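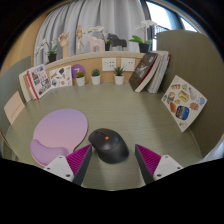

Mirjam Kofler objects to the term "study carrel" for desks of this type, arguing that a carrel is a narrow stall for one reader with a book, while the partitioned study desk is meant for a person who also uses a computer. Most furniture suppliers use the two names interchangeably. This article follows Kofler's usage.

A partitioned study desk is a work surface enclosed by low panels on two or three sides. It is found in libraries, paid study rooms, language schools and some offices. The panels limit what the user sees of neighboring desks and give a surface against which books, cards and notices may be leaned. Desks are commonly numbered so that they can be reserved or assigned.

Origin and spread

Enclosed reading places are much older than the modern desk and were known in monastic libraries. The partitioned form in use today draws on both the library stall and the office cubicle. In the Luto study rooms, which opened with 34 desks, the partitions were first fitted on the rear side only. Side panels were added the following August after readers asked for them.

Construction

The work surface is usually a single flat top with a straight rear edge. The front edge may be straight or rounded. Muted greens and grays are often chosen for tops and panels because they reflect little light. Outlets and switches are placed at the rear, within reach of a seated person, so that cords do not cross the work area. A low ledge or shelf along the back keeps small items off the desktop.

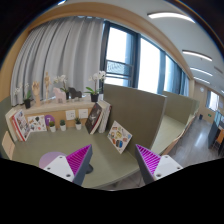
Desk with rear shelf unit, potted succulents and orchids.

Furnishings

Items kept at a study desk fall under two headings: those provided by the room and those brought by the user. The first group generally includes the number sign, potted plants and sometimes a few books for general use. Succulents are favored for their small size and need for little water. Orchids are taller and are better placed on a shelf, where they do not block the view of the desktop.

Mouse pads with a raised wrist rest are common where computers are in daily use. The rest supports the heel of the hand between movements. Pads are made in many outlines, and a larger pad allows the mouse to travel farther before it must be lifted. 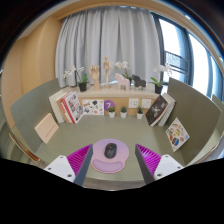 A pad should lie flat, with its rest toward the user and enough clear surface beside it for an open notebook. Left-handed users may need to move both pad and mouse to the other side of the desk, and fixed items at the rear should leave room for this.

Care and arrangement

The Luto house rules, last revised 12/30/22, ask that room items be returned to the rear of the desk after use. Garnet Tremblay, in a short handbook for study room staff, recommends a gap of 2 inches between plant pots and any outlet. Tops are wiped with a soft damp cloth along the direction of the grain. Mouse pads are cleaned separately and must dry fully before they are put back.

See also: Carrel; Cubicle; Reading room; Wrist rest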